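Module report, Building Services group project
Authors: Poppy Sugden, Pankaj Jaiswal, Agustina Garrido
Supervisor: Gareth Nuttall

# Electricity use of small refrigerators in shared rooms at Palluta House

## 1. Background

Palluta House is a three-storey teaching building with shared rooms on every floor. Most of the rooms have acquired a refrigerator of some kind, usually bought by the occupants and not entered on the building's asset list. The energy review carried out in January by the estates office counted lighting, lifts and heating plant, but left plug loads as a single estimated line.

The project had two aims. The first was to measure the daily electricity use of refrigerators in 12 rooms. The second was to find out whether room users would accept fewer, larger shared appliances on each landing.

Only compressor models were included. Two thermoelectric coolers on the ground floor were found during the walk-round and excluded, as their running pattern is different and our plug meters logged them poorly.

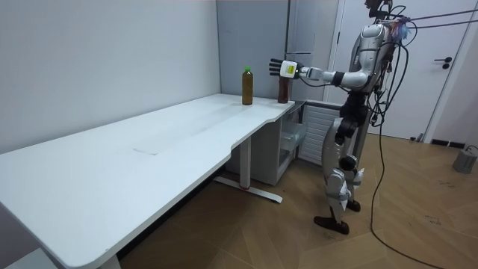
*Figure 1. Dark brown bottle near the far corner of a long white desk.*

## 2. Method

Each appliance was connected through a Kituvora plug meter for 12 days. The meters store energy in watt-hours at fixed intervals and were read by hand at the end of each run. We had fewer meters than rooms, so the work was done in batches, ground floor first. Thermostats were left at the setting the users had chosen. A second logger recorded air temperature at desk height, away from the sun and from the condenser.

Users were asked not to change their habits. A tally sheet was fixed near each appliance for door openings, but the sheets were filled in unevenly and two were lost. We have therefore used them only to sort rooms into "light" and "heavy" use. 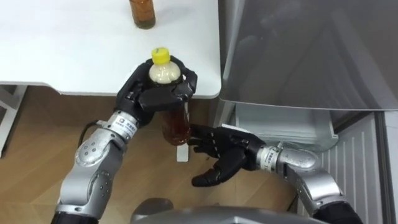

Contents were recorded once per room, at the start of the run, because thermal mass affects how often the compressor cycles. We noted container type, approximate fill and whether the item was inside or outside the cabinet. Cartons and foil trays were grouped together as "other". Closures were noted as well, so the bottle with the bright yellow screw cap in Figure 2 falls under "plastic, screw cap". The amber-brown one further back on the table would be listed as "outside". Items outside the cabinet were left out of the load estimate but kept in the record.

The questionnaire was written by Agustina Garrido and checked by Tracey Horrocks of the estates office. It was distributed on paper and by email, and 114 usable replies were returned.

## 3. Results

### 3.1 Measured use

The highest reading was 800 Wh per day, from an older upright model on the top floor with a perished door seal. Newer uprights all used less than this. Under-counter models varied more than expected. Those with solid doors were generally lower than those with glass doors, although our sample is too small to separate the effect of the door from the effect of age.
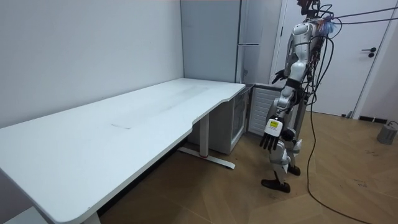

*Figure 3. White under-counter cabinet beneath the desk end, beside a tall white refrigerator.*

Room temperature had a visible effect. South-facing rooms on the top floor gave higher readings in the afternoon, and the pattern repeated on most days of the run. Heavy use raised consumption slightly, but by less than the difference between one model and another.

### 3.2 Questionnaire

Most respondents would accept a shared appliance on the landing if shelves were labelled by room. Objections concerned theft, smells and distance. Several replies asked for a lock. Staff from the Birkia wing were more opposed than students, mainly over lunch storage.

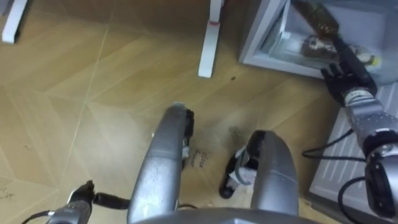 ## 4. Sources of error

- Meter accuracy at low load was not checked against a reference instrument.
- Batches were run in different weeks, with different outdoor temperatures.
- Rooms were chosen by ease of access, which favours the lower floors.
- The method in Panagiotou's lecture notes calls for a settling period before logging. We did not allow one.

## 5. Recommendations

1. Replace the door seal on the top-floor upright, or withdraw the appliance.
2. Add all refrigerators to the asset list, with model and year where known.
3. Trial one shared appliance on the first-floor landing for a term and meter it in the same way.

Raw meter readings are in Appendix A. The questionnaire is in Appendix B.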